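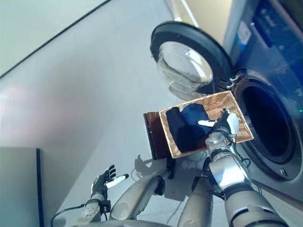

I keep getting the same handful of emails about Standamero, so I've finally put the answers in one place. I'm Jagadeesh Thampi and I write most of the planner (and answer most of the emails, so please be patient in February, when we cut the yearly release).

## What does Standamero do?

It's the layer between "load the washing" and the joint controllers. You give it a task and it works out a chain of small moves: reach, grip, hold the basket at the drum, take hold of a garment, let go. Then it hands each move to Clanorora, our controller, and listens for trouble. It doesn't do walking and it doesn't do speech. Lots of people ask about speech!

## Why a front-loading washer, of all things?

Mostly for the door. An open door sticks out into exactly the space the arm wants, it has a see-through bit in the middle that depth sensors hate, and behind it there's a dark hole that looks like nothing at all to a point cloud. If your planner copes with that, cupboards feel like a holiday. I also just like laundry as a problem – everyone has an opinion on how it should be done.

## How does it find the drum opening if depth is that bad?

We fit a circle to the rim in the colour image and then work out the plane from whatever depth we do get around the edge. The inside of the drum is never measured, we fill it in from a simple cylinder you set in `machine.yaml`. The door gets the same treatment: a disc on a hinge, with the angle estimated once at the start and again if anything bumps it.

If your fit wobbles, turn on `rim_debug` and look at where the points land. Nine times in ten it has latched on to the door ring and missed the gasket, and raising `min_rim_support` sorts it out.

## Do I need dark clothes detection switched on?

Yes, please. Black next to navy is the hardest thing we ask of the segmenter, and with the setting off it will cheerfully tell you that a whole basket is one big garment. The dark model came out of Vondráček, a small labelling shop that went through 1260 basket images for us by hand and drew a line between every pair of touching clothes. It's slower than the normal one but I leave it on all the time.

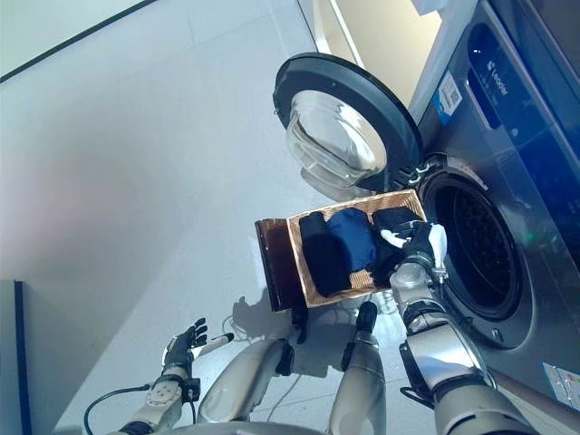 One more thing on this: the segmenter wants clothes rolled or folded. It will have a go at a heap, but the grasp scores are rubbish and I wouldn't trust them yet.

## Why does one hand sometimes just hang about?

The planner holds the idle arm in a ready pose and only brings it in when it has a grasp above the threshold. Before that it's treated as an obstacle for the other arm. You can change the ready pose in `arms.yaml`, but do run the self-collision check afterwards. I skipped it once and spent a Friday changing a wrist cable.

## What rate does the control loop run at?

Clanorora ticks at 300 Hz. The planner itself replans at 5 Hz, and people do worry about that number, but it's plenty for moves this slow. If your machine can't keep up, drop the replanning to 2 Hz before you touch anything in the controller.

## Can it put the basket down first?

It can. Set `basket_support: surface` and give it a flat thing to aim for, such as a stool or a low table. The planner then stops worrying about keeping the basket level and both arms are free, so plans come back noticeably quicker.
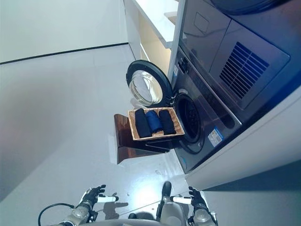
The support surface has to be in the map before you start, mind. It won't go looking for one. And leave a bit of room between the basket and the drum, or the elbow limits will bite.

## Is there a simulator?

Levard is our sim package. It loads the same config files, and the door and drum behave nicely, but the cloth is fairly crude. I use it for testing task order and reachability, and do anything to do with grasping on the real arms.

## Where do I send bugs?

The tracker, with the log folder zipped up and your `machine.yaml` attached. Logs without the config get a polite reply asking for the config.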